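Wulley: a four-button game box for my nephew (and for marks)
Ezequiel Bañuelos
Final report, Interactive Objects studio
May 13, 2019

So the brief for this unit was to make something a real person would use, and the real person I had handy was my nephew Erik, who is four and presses everything. Lift buttons, the microwave, my laptop's power key in the middle of an essay. I figured if he's going to press things, I'd build him something he's allowed to press!

Wulley is a box with four big arcade-style buttons in red, blue, yellow and green. It plays a sequence of notes, one for each colour, and you play it back. Get it right and the sequence grows by one. It's an old idea and I'm not claiming otherwise. What I wanted to work on was the box, mostly how it feels in your hands and whether it could come apart and go back together without a single screw.

My first version back in November was cardboard and packing tape. It lasted one afternoon at my sister's place and then the bottom fell out of it. Fair enough. My supervisor, Ezequiel Pacheco (yes, same first name, yes, the emails were confusing all year), suggested I look at how foam play mats lock together and borrow the joint. That got me going on the tabs and notches, and I must have drawn forty of them before one held properly. Too snug and you'd never get the panels together, too loose and the whole thing sagged when you leaned on it.
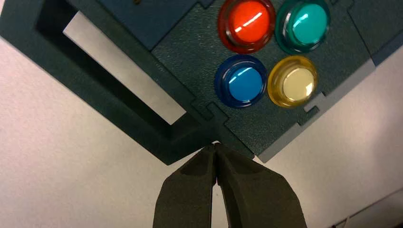 The colour was a bit of a fight, too. Erik wanted orange. I wanted dark green so the buttons would be the first thing you look at, and I had most of a batch of green already, so dark green it was. I'm really happy with the slightly pebbly finish. The smooth test piece showed every greasy fingerprint, and there were a lot of fingerprints.

The buttons sit in a tight two-by-two group. I had them further apart at first, the way you'd lay them out for an adult with a hand on each side, but little kids play this with one hand, often one finger, and they were getting lost on the way across. Moving them in closer helped heaps. The downside is that Erik sometimes whacks two at once and then blames the box.

For testing I took Wulley along to the Sotomayor playgroup, where 10 kids had a go over two mornings. I logged every press, which came to 2,219 in total. Of those, 1,088 were on the red button. I'd love to say there's some deep design reason, but I think they just like red. It did wreck my plan to compare the four colours fairly, and if I ran it again I'd swap the caps around between sessions.

The bit I'm least pleased with is the sound. I bought a cheap speaker from Ikmont and it buzzes on the lowest note. I tried padding it with felt and then with an old sock (the sock was better). A proper speaker would need a deeper box, so all the side panels would have to be redrawn, and I ran out of term.

Things still on my list are a volume knob, please, for my sister's sake, and a slower mode for the younger ones. Ezequiel also thinks the corner tabs should be rounder, and I've started on those already. Erik has been told he gets the box back after marking, and he asks me every time I visit.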